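ok so people keep asking what our rules are for teleop and cloth work at the bench. wrote them up last night, half of them are from getting it wrong. thread

1/ We run a two-finger gripper on cotton, mostly t-shirts. Everything below is for that. If you're doing towels or bedsheets some of it won't carry over, sorry

2/ Rule one. One person has the e-stop and does nothing else. Not the operator. Not the operator's other hand. We broke this one in December on a short day and I'm not proud of it

3/ Hands stay out past the tape line while the arm is powered. "Just fixing a sleeve" counts as hands. If you need to fix a sleeve — stop, wait for the light, fix it, step back, say clear out loud

4/ Saying it out loud feels dumb for a week. Do it anyway

5/ Speed cap. We sit at 35 percent for any session with a new operator and leave it there until Pankaj Rathore signs the sheet. He is slow to sign. Good

6/ Grip force: write it down per garment type, not per day. We used to have a sticky note on the monitor that said "normal". Normal for what?? whose normal

7/ Naming. Please please agree on file names before you record. We had 900 episodes from Padon where "fold_ok" meant the fold was ok and also meant the file saved ok. Took Tullio Caruso and me most of a month to untangle

8/ What counts as a success has to be written before the session too. Ours: shirt inside the marked square, no sleeve sticking out, print facing up. Argue about it at lunch, not in the middle of a run

9/ Failed runs get kept. Label them failed, say where it went wrong in one line, move on. Deleting the ugly ones is how you end up with a data set that thinks cloth never slips

10/ Somebody asked if we follow a standard. For the cell, yes, there's a risk assessment and it gets redone when we move anything heavier than a chair. For the cloth part there isn't much out there that fits, so we wrote two pages and called it Pladano. Terrible name, it stuck

11/ Pladano section 2 is the one I'd steal if I were you. Pinch rules. Pick a fold, not a flat layer. Close, pause, small lift, look at the wrist view, THEN commit to the big move. If the peak looks wrong you open and go again

12/ The pause is the part new people skip. It feels like nothing is happening and they think it's lag

13/ Wrist view for the small lift:

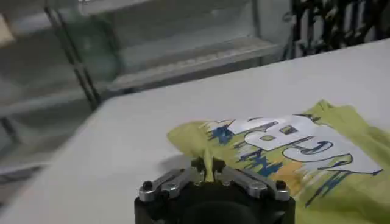 Narrow peak, cloth standing up between the jaws. Lime tee, print side up.

14/ What I want operators reading off a view like that — is there cloth between the fingers, is it one fold, is it bunching anywhere near the linkage. Three looks, couple seconds. Then call it

15/ Bright shirts on a white top, btw. Went back and forth on this with the Drondden folks who like a dark mat. Either is fine, just dont switch halfway thru a batch and forget to log it

16/ Checks before every session: fingers wiped, bolts looked at, cable not rubbing, e-stop pressed and reset for real. Takes me about five minutes. Tullio says four, he skips the wiping

17/ Breaks. 31 minutes max on the controls then swap. The odd number is because the timer we bought has a weird dial and we gave up. Tired hands make bad grabs and you can see it in the logs

18/ If you record people, even just a forearm, ask first and write down that you asked. Shakya got this right before we did and we copied thier form with permission

19/ Still don't have a good rule for buttons. We ban them. If you have a better one pls reply, I'll read everything tonight after 7

20/ Will post the two pages when Pankaj is done marking them up in red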